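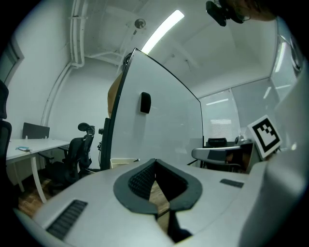 3. Rooms and boards

I should say a bit about the whiteboards themselves, because when I started this project I thought a board was a board, and I was wrong by a mile. The study covered 19 shared rooms at two sites, Civau and Flundton, and in every one of them the main writing surface was a whiteboard on a stand. I left out wall boards. People at both sites treat those as half permanent (there's a seating plan at Flundton that has been up since before I got there), and I wanted boards that get pushed around, turned, leaned on and wiped.

The typical setup is easy to picture: a white panel with a thin dark frame, a stand that brings it down to the floor, something for erasing, and a light overhead. Figure 1 shows a board of this sort, with a black post along its left edge and a small white open box or bin on the floor at its foot. I got very interested in the floor around the stands, I admit! My first coding sheet had no line for it at all. Then I noticed how many of my own notes were about what had collected down there, so I added a "foot of board" category in November and went back through all 645 room visits to fill it in. It was slow going and I'd do it again.

Erasers got their own category too. I coded where the eraser was at the start of a visit: on the board, on the stand, on a table, or missing. Holders and erasers can be hard to tell apart from across a room, especially the small black ones, so wherever I couldn't get close enough to check I used a combined code, "eraser or holder," and kept those visits out of the missing-eraser totals. A stricter coder might have dropped them completely. I kept them in for the placement results in Section 4, where it doesn't matter which one it was.

Lighting was the other headache. Long ceiling tubes are great for a desk and pretty annoying for a glossy board, and in 13 of the rooms I marked glare on at least part of the writing surface from the seat nearest the door. I didn't measure it with a meter. I sat down, looked at the board, and shaded the part I couldn't read on a little outline drawing. The Hagedorn checklist asks for a yes or no on glare, which felt too blunt for this, so I used the drawings and worked out the yes or no afterward.

For board position I borrowed the floor grid from the Asness room survey and made the squares smaller. Angle was recorded only when the panel was clearly turned away from the nearest wall. Small nudges I let go.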